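Notes on the Insertion Planner, July

The planning software for our computer assembly cell has been revised, and I wish to record the main changes.

The earlier version treated each part as a single target pose. The planner now holds a short list of approach poses for every part, ranks them by clearance from the case walls, and discards any that would bring the wrist within 28 millimeters of the drive cage. Kendra Gosselin wrote the ranking code. Gaétan Gagnon moved the clearance checks into a separate process, so that a slow check no longer stalls the control loop – a fault we had carried since the Berstead trials.

Perception remains the weaker half. Bare metal in the case returns poor depth, and the socket lever is still found by template matching. Rocío Villanueva has proposed fitting the lever as a line segment in 2 camera views. We will test her method over 100 logged attempts before it is merged.

The fixture model is now loaded from one file, which Divel maintains for us.

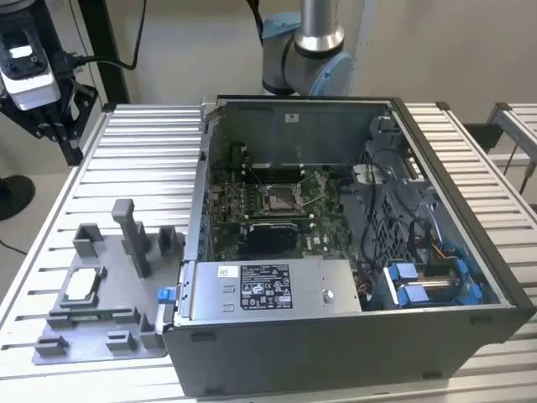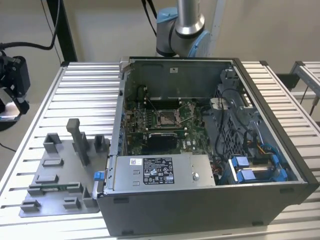
The open case and the fixture plate on the workbench, with the CPU socket empty.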